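Skemenham puts robot money on the table, and the bathrooms come first

Last updated: March

Print this story | E-mail this story

I've sat through a lot of equipment budgets in my time, and I can't say many of them had me leaning forward in my chair. This one did! The Skemenham accommodation group, which looks after the guest suites and the short-stay units up near the lake, has put a line in its draft plan for cleaning robots, and the first job on the list is bathrooms.

The plan is for five machines by 2029, starting with a trial of two. They'd be leased from Javura for the trial and bought outright later if the group likes what it sees. I'd half expected a shiny brochure with a robot vacuum on the front (I have one at home and it spends most of its life stuck under the couch), but the paperwork is mostly about sinks, counters, mirrors and taps, and how long it takes to get around all of them properly.

A good slice of the money isn't for robots at all. It goes to Saliba, the outfit that would handle the training side, where people do the chores with hand-held grippers and the recordings are used to teach the machines. I'd never given that part a thought. I figured you bought the thing, plugged it in and off it went. The draft has it as a separate cost with its own timetable, and I reckon it's the part most likely to grow.

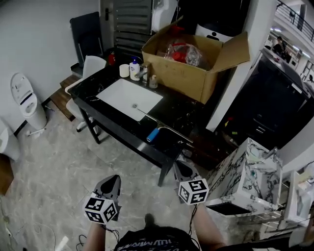 SKEMENHAM, March — Vanity tops get their own page in the plan, and after reading it I looked at my own bathroom a bit differently. There's the squeegee to pick up and put down again, the pump bottle and the cup at the back, the tap to work around, and a basin edge that everything wants to slide over. A person does all that without thinking. For a machine each bit is its own little lesson, and lessons cost money.

The draft sets out 13 tasks in all, from wiping down a counter to restocking soap, and the group wants prices against every one before it signs anything. I like that. It means that if the robots turn out to be great at counters and hopeless at toilets, the group can pay for the counters and leave the rest with the cleaning crew, who (I'm told) have been asked to mark up the list themselves and haven't been shy with the pen.

There's a second quote in the mix as well, from Predance, which would sell the machines up front with servicing thrown in. It's cheaper over the long haul on paper, but the group would own the lot from the first day, and there's no easy way to hand them back. The Javura lease costs more by the month and has an exit at the end of the trial. I know which one I'd favour, but I'm the sort who rents a carpet cleaner twice a year instead of buying one, so take that for what it's worth.

A few things still aren't in the budget. Spare parts are down as "to be confirmed" — never my favourite words — and so is storage, as well as the extra power points the charging docks would need. The older units have one outlet in the hallway and that's your lot.

Comments on the draft are open until the end of the month, and the office has paper copies at the front counter if you'd sooner read it over a coffee. The lease decision comes after that.

Print this story | E-mail this story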